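Gorklow Kitchen Words, read me first

Hi, and thanks for downloading! Gorklow is my list of plain American names for the stuff that ends up on a kitchen table: food, dishes, bottles, small appliances. I started it because I was labeling photos for my own recipe site, Mivow, and kept calling the same bowl three different things depending on how tired I was. So I wrote the names down, and then it sort of grew (a lot).

What you get is one text file with 1,600 entries. Each line has the name I settled on, then any other names people use, then a short note if I had one. Tabs between the columns, no quotes around anything. The notes are uneven. I have strong feelings about skillets and almost none about ladles, and it shows.

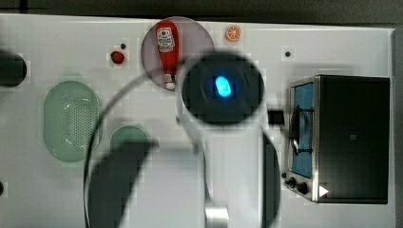
Containers get their own entries, separate from what's in them, and that's the rule I get the most mail about. A ketchup bottle is "bottle, ketchup" and it stays that way wherever you put it, standing in the fridge door or lying on its side on a plate like the red one with the white cap. The plate gets "plate, round" and I don't try to guess what it's made of. Colanders go by shape first, so the pale green one is "colander, oval," and color goes in the last column if you want it at all. Citrus was a pain! I use "citrus slice, orange" for anything cut across so the segments show, and wedges are a different entry. For little red things that could be a strawberry or a small tomato, please use "red fruit, small" and move on with your day.

Stuff I know is wrong: 23 entries still have the old spelling from before I cleaned up the list, mostly in baking. "Dish" and "bowl" overlap more than I'd like. Also the pan section has "lid" twice, and if you delete one, delete the second, the first has the better note.

Zorari users, the import chokes on the header line, so take it out before you load the file. Spreadsheets are fine with it.

Use it for whatever you want, free or paid. If you add names, keep them lowercase and send me your copy so I can fold them in.

Bautista
Last updated 13 October 2018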